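okay so I've been meaning to write up the dresser situation for weeks and November is basically over, so here goes

if you've been following along you know we finally started on the back room. brick wall stays (I love it, fight me). everything else is up for debate

the white dresser was supposed to go to my cousin. she changed her mind, so now it's mine, and now I have opinions about it. mostly about the handles

whoever had it before us swapped the hardware at some point and never finished. so one top drawer has a dark bar handle and the one next to it has a little square black knob. I've looked at it every day for 5 weeks and I can't decide if I hate it

Retno Rahman (hi Retno!) says get matching bars from Latuheru and be done in ten minutes. Latuheru wants 46 dollars for a set. FORTY SIX. for handles!

plan B was Detitz, where the knobs are cheap but come in packs of 2 and the square ones have been out of stock forever. I signed up for the email. I have received many emails, none about knobs

anyway the raised panels are a pain to dust but they look so nice against the brick that I'm letting it go

the open part at the bottom is my favorite bit. I'm thinking baskets? or just extra blankets, folded properly for once in my life

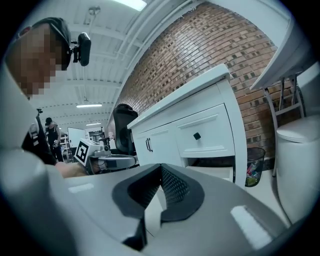 and before somebody asks, yes the wastebasket is staying on the floor by the wall. black mesh, goes with everything, I refuse to shop for another one

the folding table I'm less sure about. it's handy for sorting stuff but it eats up that whole side of the room. might fold it up and only bring it out when I need it

office chair stays next to the dresser till I find a real desk. I saw one from Fuva that I liked and then I saw it was 500 dollars and closed the tab so fast

so - bars or knobs? or leave it mismatched and tell people I meant it? I'm going to the hardware place tomorrow morning so vote quick please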